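Birwood publishes results of gripper comparison on office furniture

Metal-fingered design selected for the next stage of the Menari programme

Dec 13, 2021

Birwood has released the findings of its first side-by-side comparison of end effectors for the Menari programme, which is developing robot arms for routine work in offices and records rooms. Two grippers and two arm controllers were tried on the opening and closing of drawers and cabinet doors. The full report is available to programme members from today.

The comparison comprised 547 attempts, divided between the Zepeda parallel gripper, a compact unit with metallic fingers, and the Grarkent soft gripper, which has moulded rubber fingertips. Both were mounted on the same model of arm and given the same set of tasks. An attempt was counted as successful only where the drawer or door was opened fully, held for four seconds and closed again without a person stepping in.

Of the 547 attempts, 363 met that standard. The Zepeda gripper performed better on drawers with a recessed pull, where there is little space behind the lip and a thick fingertip cannot enter. The Grarkent gripper was the more dependable of the two on raised metal handles and caused less marking to painted surfaces.

"Filing cabinets are a harder test than they look," said Consuelo Tovar, Head of Manipulation Research at Birwood. "The makers placed the pull wherever it suited a human hand, and two cabinets standing next to each other may need quite different approaches. We wanted to know which gripper copes with that variety before we commit to a design."

Testing took place in a working area at Birwood that was left furnished as usual. Lateral and vertical filing cabinets of differing patterns were used, and their positions were altered between sessions so that neither controller could rely on a fixed layout.

The recessed pull tasks began with the gripper brought up to the front edge of the drawer, after which the controller had to judge the depth of the lip and the force needed to draw it forward. Most of the difference between the two grippers arose at this point.

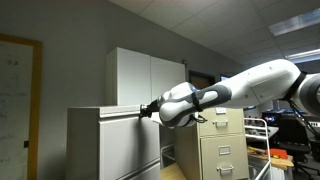 Controller findings

The two controllers were compared on the same tasks. The first follows a planned path and corrects it from camera images. The second also reads the load at the wrist and gives way when a drawer sticks or runs off line. With the second controller, the arm was less likely to lose its hold part of the way through a pull, and fewer sessions had to be stopped by the operator.

Failures were recorded in 184 attempts. The report attributes 139 of these to the approach, meaning that the fingers met the furniture in the wrong place or at the wrong angle. The remainder occurred during the pull or on closing. Birwood regards this as a useful result, as errors of approach can be reduced through better camera placement and do not call for a change of gripper.

"We had expected the pull itself to be the main difficulty," said Refugio Meléndez, Test Engineer for the Menari programme. "The figures point to the last few centimetres before contact. That is where we shall be spending our time this winter."

Cable routing was also reviewed. The report recommends that cables be secured to the arm at more than one point – a loose loop can catch on a handle when the arm withdraws – and that straps be checked at the start of each session.

Next stage

The Zepeda gripper, paired with the load-sensing controller, will go forward to the second stage of the programme. The Grarkent gripper will be kept as a reference unit for handles and for furniture with delicate finishes. A second round of trials is planned for March and will add locked cabinets, sliding doors and drawers carrying a full load of paper.

Birwood will also test two further camera positions, one on the wrist and one on a fixed stand, using the same success standard so that the results can be set beside those published today.

About Birwood

Birwood is an independent test and development house for service robots. It carries out comparative trials of arms, grippers, cameras and controllers for manufacturers and for organisations considering their use. Menari is its programme on indoor handling tasks.

Media enquiries should be addressed to the Birwood press office. Copies of the test procedure are available on request.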